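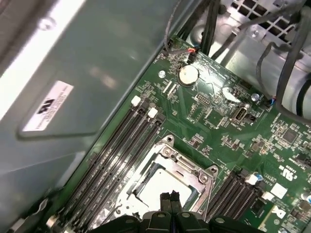
Memory slots and side panel label, case open.

Ticket: Withdrawal stuck at "pending review", Restgate wallet
Opened by: Lanying Qin
Product: Restgate desktop wallet, Clerkden token
Priority: Normal (changed from High by support)
Status: Open

Lanying Qin, 9:14 am
I asked to withdraw my full Clerkden balance to an outside address and it has been "pending review" for 34 hours. The help page says reviews take two hours at most. I did the small test withdrawal you recommend first, and that one went through in a few minutes. Same address, same machine, same account. The only thing that changed is the amount. I would like to know what is being reviewed and by whom.

Hendrik Van Damme, Restgate Support, 10:02 am
Hi Lanying, thanks for getting in touch. Delays like this are usually down to the wallet software being out of sync. Please try the following:
1. Close the wallet completely.
2. Delete the folder called chaincache (not the one called keys).
3. Open the wallet and let it sync to 100 percent.
4. Refresh the withdrawals page.

Lanying Qin, 1:40 pm
Did all four. Keys backed up first, on paper and on a USB stick. Sync finished at 100 percent and the block height matches the public explorer, so I don't believe the wallet was ever out of sync. Withdrawal still says "pending review".

I don't see how this could have worked. The coins are in my Restgate account, on your side. My copy of the wallet only shows me what your server tells it. Deleting a cache on my computer can't release a hold on yours. If I have that wrong, please say how.

Hendrik Van Damme, 2:25 pm
Thanks for trying that. We do see the request on our end. Some users have reported that low memory or a failing drive can stop the confirmation message from being sent back. Could you run a memory check and send us the log file from the wallet?

Lanying Qin, 5:51 pm
Memory check ran two full passes, no errors. Drive health is fine. Log is attached. Look at the part I've copied below:

withdrawal request sent
server reply: accepted
server reply: status HOLD, reason code 22
next poll in 600 seconds

So the confirmation did get back to you, and your server answered with a hold and a code. Code 22 is not in the public list, which stops at 19. What does it mean?

Hendrik Van Damme, 6:10 pm
Code 22 is an internal code and I'm not able to share its meaning. I've passed your ticket to the payments team at Dellport, who handle Clerkden withdrawals for us. Please note that you can speed up a review by topping up your account to the Verified Plus level.

Lanying Qin, 6:33 pm
Two things.

First, this is the only time I've heard of Dellport. They aren't in the terms I agreed to. I have the copy I saved when I signed up in September and I searched it. If another company holds my coins, I want its registered name and the country it is registered in.

Second, I am not sending more money in order to get my own money out. I'd ask you to look at that sentence again and tell me whether it is written policy. Every fraud warning I have ever read describes exactly this. Maybe there is an innocent reason for it – if so I would like to see it in writing.

Hendrik Van Damme, 9:05 am
Good morning. Verified Plus is optional and I'm sorry if that wasn't clear. Dellport is a technical partner. The Clerkden reserves were checked by Kontogiannis and the report is on our site, so your balance is safe.

Lanying Qin, 9:48 am
I read the report before I opened this ticket. It is a single page. It says Kontogiannis was shown a list of wallet addresses and that the total matched a number you gave them. It does not say that anyone proved control of those addresses, and it says nothing at all about what is owed to customers. A reserve with no debts listed next to it tells me very little.

I also looked up the addresses. The largest has had almost nothing in it since the week the report came out. Perhaps you moved the coins to a new address. If you did, it should take one line to tell me which.

Still needed from you:
– meaning of code 22
– Dellport's registered name and country
– the current reserve address
– a date and time by which the withdrawal will be sent or refused

Hendrik Van Damme, 11:30 am
I've forwarded your questions. I will mark this ticket as Solved for now and it will reopen when the team replies.

Lanying Qin, 11:34 am
Please don't. Reopened from my side. Nothing has been solved and the coins have not moved. I've saved this whole thread along with the log and the report, and I am sending all of it with a complaint to my state's financial regulator this afternoon.

Status changed: Solved to Open (by customer)
Assigned to: Payments queue
Last checked 4:15 pm: withdrawal "pending review", reason code 22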